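Why does a computer get warm?

Have you ever put your hand on the side of a computer after someone's been using it for ages? It's warm! Sometimes it's as toasty as a cat that's been asleep in the sun. I used to think that meant it was tired (I was six, give me a break), but there's a much better reason, and it's all to do with electricity.

Electricity is made of teeny tiny bits called electrons, and they're always on the move. When they squeeze through a wire or a chip they bump into things along the way, and every bump gives off a little bit of heat. Rub your palms together really fast and count to ten. Feel that? Same sort of thing, only you're doing it with skin.

One bump makes hardly any heat at all. But a computer chip has millions and millions of itty bitty switches inside it, flicking on and off faster than you could ever blink, so all that heat adds up. If it had nowhere to go, the chip would get too hot to do its job. Most computers notice when that's happening and slow themselves down, a bit like you do when you're running around at lunchtime in the middle of summer.

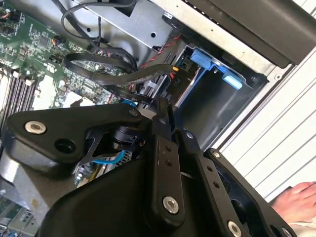 By the Tutport kids' page writer, Fultberg
Reading time: 3 minutes

So where does the heat go? Well, heat is a bit of a wanderer. It always travels from the hotter thing to the cooler thing. Leave a metal spoon in a mug of hot chocolate and the handle warms up, even though the handle never touched the drink. The heat walked up the spoon!

Computer makers use that trick. They sit a lump of metal on top of the hot chip, and it's called a heat sink (no taps, sorry). It often has lots of thin fins sticking up, so there's plenty of metal for the air to touch. Then a fan pushes the air along, the warm air goes out and cooler air comes in. That whooshing noise you hear when you're playing a big game is the fan working harder.

My favourite bit is that you've got a cooling system too. When you're hot, your blood carries heat out to your skin, and your sweat dries and takes some of it away. Dogs pant. Elephants flap their enormous ears, which are full of blood vessels, and I reckon those are the best heat sinks anywhere.

Try it at home: grab 2 spoons, one metal and one wooden, and stand them in a cup of warm water from the tap. Wait a few minutes, then touch the handles. Which one feels warmer? Write down your guess before you start, and no changing it afterwards!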